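4. Setting Up the Dresell Mattress Topper

Read this section before you cut the plastic. The leaflet in the box says the topper is "ready in minutes." We have set up enough of these to doubt it, and the steps below use the times we got ourselves.

4.1 Before you start

1. Check the size printed on the end of the carton against your mattress. Measure the mattress with a tape. The size on an old mattress label is often wrong by an inch or more.

2. Strip the bed down to the bare mattress and vacuum it. Let any damp spots dry fully.

3. Look for sagging. Lay a broom handle across the mattress from side to side. If you can slide your fist under it at the middle, a topper will not fix the problem, whatever the store told you. It will sag right along with the mattress.

4. Open a window.

CAUTION: The topper is rolled under pressure. Keep your face away from the roll when you cut the outer wrap. Use blunt scissors and cut along the seam. A box knife will go into the foam, and the warranty does not cover that.

4.2 Unrolling

5. Put the roll at the foot of the bed with the loose end facing the headboard.

6. Cut the inner bag and unroll toward the head. The side with the raised dots goes down.

7. Square up the corners. Do not pull the foam by one corner. Lift with both hands, flat underneath.

8. Leave the topper uncovered for 19 hours. The leaflet says six. At six hours, the test piece Marama Rewi set up in a spare room was still curled at both short ends, and she had to take the sheet off again.

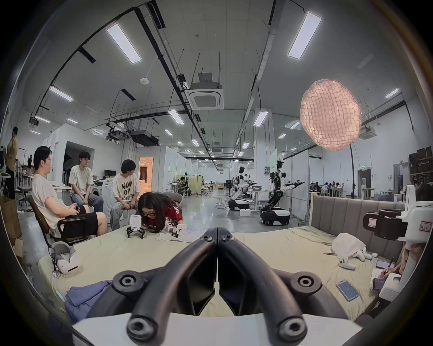 9. Fit the four elastic straps under the mattress corners, starting at the head. If a strap is tight enough to bend the foam upward, let it out one notch.

10. Put on a sheet with deep pockets. A standard fitted sheet will hold for a night or two and then pop off at one corner, usually at the head.

NOTE: A new topper smells. The smell is strongest on the first day and should fade over the week. We can't say whether the "fresh air" spray sold with the Grivari sets does anything except add a second smell. Save your money and keep the window open.

4.3 Choosing a firmness

The carton lists firmness on a scale that runs from 100 to 200. The scale is the maker's own. It does not match the one Bellamy uses, and a 200 from one company may feel softer than a middle number from another. Seon-mi Oh tried both side by side and preferred the one marked lower, so treat the numbers as a rough guide and lie down on a floor sample if you can.

Foam also feels harder in a cold room. Give it a week at normal room temperature before you decide to send it back.

4.4 Care

11. Turn the topper head to foot every April, or sooner if you notice a dip. Do not flip it over.

12. Blot spills with a dry cloth, then a damp one. Do not machine wash the foam. The zip cover, if you bought one, can go in on cold.

CAUTION: Do not use an electric blanket under the topper. Over it, use the low setting only.

4.5 Returns

Keep the carton and your receipt. The foam will not go back into the carton once it has opened up, so ask the store what kind of wrapping it accepts before you pay for shipping.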